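Ivley Crockery Set
README, September 2010

What you are getting

A folder of notes and pictures about plates, bowls and the surfaces they get put down on, gathered in kitchens where people were in the middle of using them. It has 674 pictures and one spreadsheet. The spreadsheet was one of three until Arnout Declercq discovered that the other two were older copies of the first with different column widths.

The name comes from Ivley, the street where the first kitchen was. Later kitchens were elsewhere, and by then the name was on all the folders.

Why crockery

Catalogue pictures of plates are easy to come by. They float on white, face the viewer and have never met a fork. We wanted plates on a worktop next to the hob, on whatever mat happens to be there, in company with other plates that don't match. Very few people own a matching set. The ones who say they do have a cupboard they won't open for visitors.

What is in the folder

pictures/ holds everything, flat, no subfolders. We tried subfolders by kitchen in August and spent longer arguing over open-plan flats than sorting.

items.csv has one row per piece of crockery, 137 rows. Columns are item, kind, shape, main colour, inside colour, decoration, notes. Inside colour is only filled in for bowls and mugs. "Decoration" is free text and it shows. One person's "floral" is another's "sprig thing", and Evelien Wuyts has a private scale running from "discreet" to "aunt".

surfaces.txt lists mats, cloths and bare worktops. It began as a footnote and grew. Patterned mats are the cause of most of our trouble and deserve their own file.

Kinds and how we chose them

Plate: flat, or flat enough. A raised rim is fine. Shape goes in its own column, so a triangular plate is a plate and does not get a category to itself, however much its owner feels it should.

Bowl: would hold soup without an incident.

Dish: anything that started a disagreement lasting more than a minute. There are 19 of these. A shallow round thing with a proper rim can land in either plate or dish depending on who did the row, and we have left both spellings of the truth in place.

Stacks: each piece in a stack gets its own row if you can see an edge of it. If you can't, it doesn't exist for our purposes.

Colours

Use the plain word first and the fancy one after, if at all. Brown, then reddish-brown. Blue, then turquoise. The first draft contained "oatmeal", "biscuit" and "Bronditz grey", the last being the colour of a teapot Arnout once owned. All three are now grey or beige.

Glazed pieces reflect the room. Where a pale patch is plainly a reflection it is left out of the colour column. Smudges are not recorded as decoration, following one regrettable row that described a gravy mark as "abstract, off-centre".

A typical worktop 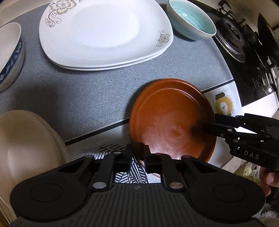
Round brown plate on a grey textured mat, with two white triangular plates stacked behind it and a turquoise-lined bowl near the hob.

Three kinds of outline and two surfaces in a small space is normal for this collection. The triangular pair gets shape "triangle, rounded corners" and decoration "floral, grey". Evelien gave it "discreet, bordering on aunt".

Known problems

White is over-represented. So are plates in general, and gravy boats are missing altogether. We asked.

Some mats appear under two names in surfaces.txt. If you find "diagonal lines" and "hatched" in the same kitchen, suspect one mat.

The worktops are tidier than they would be on an ordinary evening. People knew we were coming.

Item numbers jump to 2988 near the end of the spreadsheet. That was a typing slip, and everything after it was numbered from there with great confidence. Don't sort by item number expecting sense.

Using it

Help yourself for teaching, for sorting exercises or for settling what counts as a dish. Covow looks after the master copy, and Van der Linden has a second one on a disc in a drawer. If you correct a row, put your initials in notes and leave the old value after a slash. Please don't tidy the decoration column. Evelien is attached to it.

Changes

Second version: mugs added, saucers put back, "oatmeal" removed.
First version: no mugs. Saucers filed as lids.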